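Home Stories Serials Archive About Submit

The Olive Sheet

2021-03-30

One

Ketill Vigfúsdóttir had made beds for a living once, in a guest house at Dilville with thirty rooms and only one good iron, and she still could not walk past a mattress without wanting to pull something straight. So when Bent Overgaard rang to say that his sister was coming to stay, and that the spare room was more or less ready, she put her coat on before he had finished the sentence.

"More or less," she said to him at the door. "Which is it?"

"There is a bed in it," said Bent.

He was a kind man, and he had been on his own since February, and in that time he had learned to make soup and had given up on nearly everything else. He took her coat and hung it on the newel post, and then he took it off again and looked about for the hook, which was behind a stack of boxes from Eyvindsson's that he had been meaning to carry down to the cellar. Ketill waited. She liked Bent very much, and she had known him long enough to let him find his own hook.

They went up. He had bought the headboard from Eyvindsson's too, in the sale, a grey one, and he was a little proud of it. He stood beside it with one hand on the rounded corner as though introducing a horse.

"And the sheet?" said Ketill.

"Odeo. It was fifty off if you took the pillowcases."

"It's green."

"The label said olive," said Bent. "Inga likes olives."

Ketill thought this over and found she had no answer to it. The sheet was on, at any rate. He had got it round the corners and down, and that was more than some of the girls at Dilville had managed in their first week, and she told him so. He went quite pink.
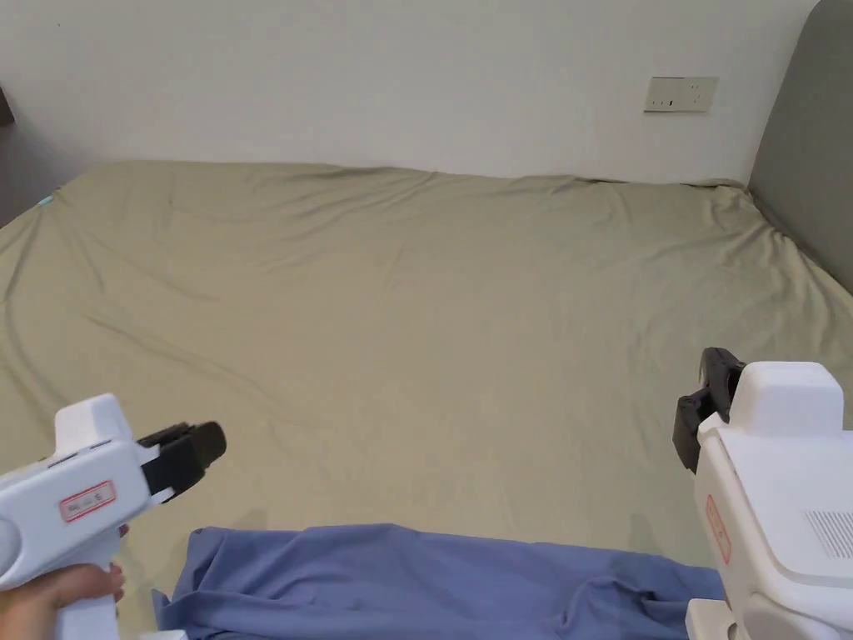 Two

"It won't lie flat," Bent said. "I've been at it since breakfast. I get one side smooth and the creases go and live on the other."

"You're pulling it from the wrong end. You want to go round to the foot, and don't tug. Sweep."

She showed him, leaning over with her palms open and pushing the long creases away from her towards the wall, the way old Mrs Gimik had shown her when she was seventeen and sulky and wanted to be a dentist. Bent came round and did the same beside her. The blue cloth got under his elbow and he moved it, and then he moved it back, and then he held it in his arms for a while because he did not seem to know where it ought to go.

"Was that Marta's?" Ketill asked.

"She had it over her knees in the evenings. I thought Inga might be cold." He rubbed a bit of it between his finger and thumb. "But then I thought, perhaps it isn't a thing you give to a visitor."

Ketill went on sweeping. There was a pucker by the wall that would not be told, and she gave it more attention than it deserved — she had always found it easier to talk with her hands busy.

"I'd put it across the foot," she said. "Folded in two. Then it's there if she wants it, and if she doesn't it looks nice."

So they folded it, each holding two corners and walking towards each other in the narrow space, and Bent got his end the wrong way round and they had to walk back and begin again. The second time it went better. He laid it down and patted it, and stood looking, and asked her whether she thought a person would want a lamp.

"A person would," said Ketill. "Have you got one?"

"In the cellar, I think. Behind the other boxes."

"Then put the kettle on first," she said, and went down ahead of him to see about the stairs.

Contact the editors | © 2021 the authors | Back to top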